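Home | Laundry | Kitchen | Workshop | Tools | Ask Enora

Household Tips: Can a Machine Hang Up the Shorts Yet?

Enora receives regular inquiries from readers who wish to know whether laundry may soon be left to a machine. The present answer is that parts of the work can be attempted under favorable conditions, and that a household should not yet plan around it. Hanging a garment calls for two hands, one for the cloth and one for the hanger, and soft cloth seldom lies the same way twice.

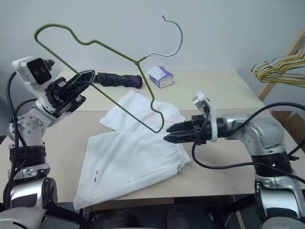 Two arms, one hanger and a pair of white shorts laid out on the table.

Readers who follow this subject, or who simply find hanging tedious, may apply the following guidance.

Lay the garment flat before picking up the hanger. The waistband should be easy to reach and free of folds.

Keep spare hangers on a rack at the side of the work surface. Thin wire hangers catch on one another and should be separated in advance.

Elastic waistbands gather and hide their own opening. Spread the band by hand and insert one shoulder of the hanger at a time.

Allow a clear working width of 60 inches where two arms, human or mechanical, must reach across the same table. 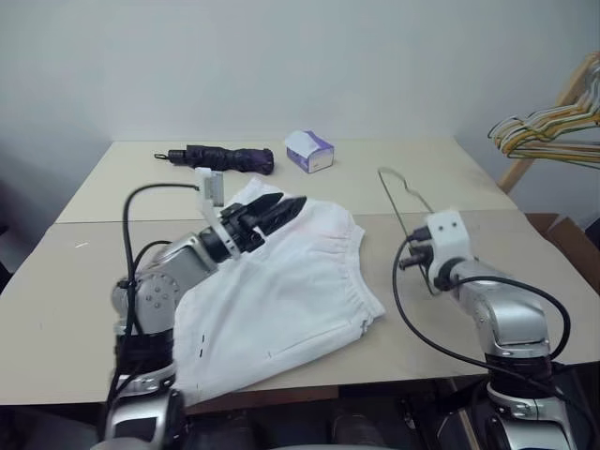
Gripping the shorts near the top edge, with a wire hanger at the other arm.

The Butport Home Practice Panel reviewed this question in June. Nisha Singhal, who prepared the panel's notes, advises readers to judge any demonstration by the whole task, from loose garment to filled rail. A person accustomed to the work can hang 20 garments without pause. Readers considering a purchase should ask the seller which fabrics have been tried and who is expected to untangle the hangers.

Sorting, stain checking and the care of delicate items should remain with a member of the household.

Comments (3)

Rokov: We run a small alterations shop and the waistband advice is sound. Clip hangers are quicker for shorts.

M. Sotiropoulos: Would the same apply to fitted sheets?

Rokov: I would be glad to see a machine try.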